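About Firum

Firum makes and sells printed cloth for the home: play mats, table mats, drawer liners, cushion covers and a small range of plain cloths. We started in 2009 with one printing table in a rented unit in Mesia. We still print in Mesia today, in a larger building on the same road, and we send our goods out from a second site at Arain.

What we make

Our patterns are mostly plants. The first was a grass design for tea towels, which we no longer sell. After that came ferns, sprigs, seed heads and a run of hedgerow prints that is still in the shop. We keep 39 patterns in print at any time. When a new one comes in, an old one goes out, and the last of the old cloth is sold by the metre at the Arain counter until it is gone.

Colours are kept soft. Most of our customers put our mats in rooms that already have plenty going on, and they tell us they want something that will sit quietly on the floor or the table. Greys sell best, followed by greens. We add a second colour where a pattern looks flat without it, usually in small amounts.

All our mats are fabric. We do not sell foam or rubber ones, though we are asked for them quite often. The large sizes can be folded and put away in a cupboard, and they can be cut down with ordinary sewing scissors if you are willing to hem the edge again yourself. Instructions for hemming come with every large mat.

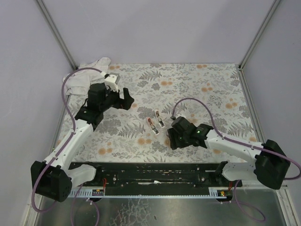 Written by the Firum office
Last updated Feb 17, 2024

The grey fern print with leafy sprigs and scattered peachy-orange dots belongs to the Skallotholm range, our longest running. It was drawn by hand on paper and then cut into repeats, and the dots were added at the second proof. Skallotholm also comes without dots, to order only, with a wait of four weeks. The range covers floor mats in three sizes, a table runner and a drawer liner.

White cloths are the other thing we are known for. They have no pattern and no border. People buy them for drying glasses, for wrapping bread, for dusting and for lining baskets, and we sell them in packs of five. They crease easily and we don't iron them before packing. If you want them flat, smooth them out by hand on a table and fold them in four.

How we work

Cloth arrives in Mesia on rolls and is checked on both sides before printing. Faulty lengths are set aside for samples. Printing takes up the front of the building and sewing the back, with cutting done on two long tables in between. Finished goods go to Arain twice a week, where they are folded, labelled and shelved.

There are 50 of us in all, and most of us work part-time. New starters spend their first month moving between cutting, sewing and packing – after that they choose where they would like to stay, as far as we can manage it.

Last year we supplied 771 nurseries, guest houses and small shops as well as our own customers. Trade orders start at 80 pieces, which can be mixed across patterns and sizes. Samples are posted free within the UK, up to six at a time.

Visiting and getting in touch

The Arain counter is open to the public in the mornings. Parking is at the side, through the second gate. Mesia is a working site and is not open to visitors, apart from the open days in August, when the printing tables are running and you can try a small piece for yourself. Places are free but need to be booked through the contact form.

Both sites close for the last two weeks of December. Orders placed in that time are sent out in the first week of January – trade orders first, then the rest in the order they came in.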